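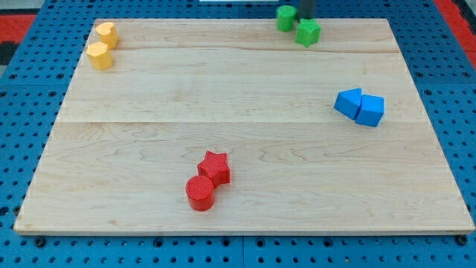

**Vilja Nieminen** wrote:

Oil won't do anything for a seam that wants to move. If you can feel the joint with a fingernail in winter and not in summer, the boards are moving at different rates and the finish is only a passenger. I'd leave it a full year before sanding anything.

---

**planerdust** wrote:

Agree with waiting, but a year is a long time to look at a ridge on a kitchen bench. The original question was about edge-glued panels in pale timber, and pale timber shows every glue line. On spotted gum you would never notice.

For what it's worth, my own panel is maple, 182 mm boards, glued up in May and finished with two coats of Brerberg hardwax. The joint nearest the sink stands proud by a hair. The others are flat. Same glue, same clamps, same day.

---

**tinroof_ernance** wrote:

182 is wide for maple. I rip anything over 100 and turn every second board. You get more joints but each one has less to do. My old teacher at tech would have sent you back to the saw.

---

**planerdust** wrote:

I've heard that rule and I've heard the opposite. The yard I buy from (Lenihan) sells panels with wide staves and theirs stay flat.

---

**tinroof_ernance** wrote:

Theirs are kiln dried properly and sit in the shed until the moisture evens out. Did you put a meter on yours?

---

**planerdust** wrote:

No meter. I left the boards in the laundry for a fortnight with sticks between them.

---

**Enda Ní Chonaill** wrote:

The laundry is the worst room in the house for that. The dryer runs, the humidity goes up, the window gets opened, it goes down again. Put them in the room where the panel is going to live. Under a bed is fine.

On the ridge itself, there are two separate things that get called by the same name and people in this thread are mixing them up.

1. Glue creep. PVA stays a little bit plastic. The timber shrinks slightly and the glue line is left standing up. You feel a thin, hard line exactly on the joint. Scrape it off once and it usually stays off.
2. A step. One board is higher than its neighbour across a wider area. Could be that the joint was glued before it dried out from the water in the glue, could be different grain direction. Scraping the line does nothing because the line isn't the problem.

Lay a steel rule across the joint with a torch behind it. If the light comes under both ends you have number 1. If it comes under one end only you have number 2.

---

**mallee_root** wrote:

Good post. I'd add that a lot of number 2 comes from planing the panel too soon after the clamps come off. The timber either side of the joint is swollen from the glue, you plane it flat, then it dries and sinks. That gives you a hollow along the seam, though, so the light shows in the middle of the rule.

---

**Enda Ní Chonaill** wrote:

Yes, I should have included that one. I leave panels three days before they see a plane.

---

**screwpocket** wrote:

Three days is overkill. The bottle of Drovow says clamp for an hour and I've machined the next morning for as long as I've been doing this. Never had a call back.

---

**mallee_root** wrote:

Would they call you about a hollow you can only find with a rule and a torch?

---

**screwpocket** wrote:

Then it isn't a fault, is it. It's a benchtop.

---

**Vilja Nieminen** wrote:

It depends on the finish. Under matt oil you can get away with it. Under gloss, with a window at the end of the bench, every hollow shows up as a stripe. I did a desk in gloss and had to strip it back to bare timber, and I have used matt ever since.

---

**planerdust** wrote:

Did the rule test. Light under both ends at the sink joint, so it's number 1. I went over it with a card scraper and it came away as a sort of rubbery thread. Flat to the finger now, but there is a dull strip where the wax has gone.

Can I patch the Brerberg or does the whole top need doing?

---

**tinroof_ernance** wrote:

Patch it. Wipe it down with a bit of turps, let it dry off, then put on the thinnest coat you can with a rag and buff after ten minutes. Work out along the grain and stop at the joint on either side. If you stop halfway across a board you'll see where you stopped.

---

**screwpocket** wrote:

I'd do the full top. Patches on maple always look a bit yellow next to the old coat. It's an hour's work.

---

**tinroof_ernance** wrote:

It'll be the old coat that's yellower. And an hour if you haven't got a sink, a cooktop and a splashback to tape up.

---

**Enda Ní Chonaill** wrote:

Either will work. Try the patch first and keep the full recoat in reserve.

How is the panel fixed to the cabinets? If it's screwed tight through round holes the next dry spell might open a joint properly, and then a scraper is no help.

---

**planerdust** wrote:

Screwed through round holes at the front. Slots at the back, with washers. I was told to lock the front edge so it doesn't creep out past the doors.

---

**Enda Ní Chonaill** wrote:

That's right, leave it alone.

---

**mallee_root** wrote:

Is the underside finished? You mentioned two coats but not where.

---

**planerdust** wrote:

One coat underneath, none in the sink cutout except a smear of silicone.

---

**mallee_root** wrote:

I'd look there before anything else. End grain at a cutout drinks water every time somebody does the dishes, and that is the joint giving you trouble. Pull the sink clips, dry it out with a fan for a couple of days, then seal the end grain with epoxy or as many coats of oil as it will take. Silicone goes on last.

---

**planerdust** wrote:

Makes sense. The sink is coming out this weekend anyway to fix a tap. I'll do the cutout first and leave the patch until after.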